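Workshop notebook, glue bench
January, a little before 8 a.m.

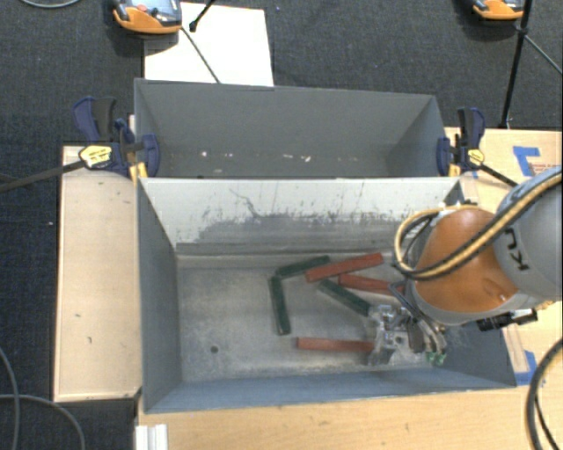
Hide glue again. The overnight soak went fine, in the sense that I remembered it. Granules were swollen all the way through, no hard centers, no puddle on top. Put the jar in the water bath at the low mark and left it alone, which took some discipline.

Background for whoever reads this after me: we are trying to work out why the Predolden chairs keep coming back. Same joint every time, rear leg to side rail. The customer calls it "a little give." I sat in one last week and it has the give of a porch swing.

Bernadette Escobedo's theory is that the tenons were fine and the glue was cooked to death before it went on. Mine was that the tenons were cut by someone thinking about lunch. We agreed to test hers first because the glue is cheaper.

Batch A: Drustano granules, fresh bag, soaked overnight, never allowed past the mark.
Batch B: same granules, same soak, then boiled hard for 22 minutes while I pretended to be a busy shop.
Batch C: whatever was in the old pot. Smelled like a barn with opinions. Included for science.

Glued up offcuts from the maple rack, clamped, labeled in pencil. The pencil matters. Last round I used the blue marker and it bled under the clamps, so we now own a set of carefully tested joints of unknown parentage.

11:40. First look at squeeze-out. A has gelled into a nice clean bead and peels up with a thumbnail. B is still tacky and strings when touched. C has formed a skin and I don't want to discuss it.

Pull tests on the Hondska, previous round, copied here from the back of an envelope before the envelope goes the way of the others. Dial units, whatever those are. The manual says one thing and the faceplate another.

Best slow-cooked joint: 3,633
Best boiled joint: 3,000
Difference: 633

The top one took wood with it when it failed. The boiled one came apart along the glue line with both faces shiny. That's one pair of joints and proves very little, but Bernadette has started walking around like someone who has been proved right, so I'm noting it.

Things I'd do differently: warm the parts first. The bench was cold enough this morning that A started to gel on the brush, and I lost one joint fussing with the clamp pads. Put the heat lamp on the stock while the glue comes up. Also, cut the next lot of tenons all on one setup. Mine vary enough to muddy things, and yes, I was thinking about lunch.

Mahmoud order is waiting on hinges and can keep waiting. Need the long clamps back from the finishing room before the next glue-up.

C goes out tonight, with the lid on. Pot to be scrubbed. Not by me, I did it in the fall.

Leave A and B clamped until tomorrow. Please don't test them with your hands.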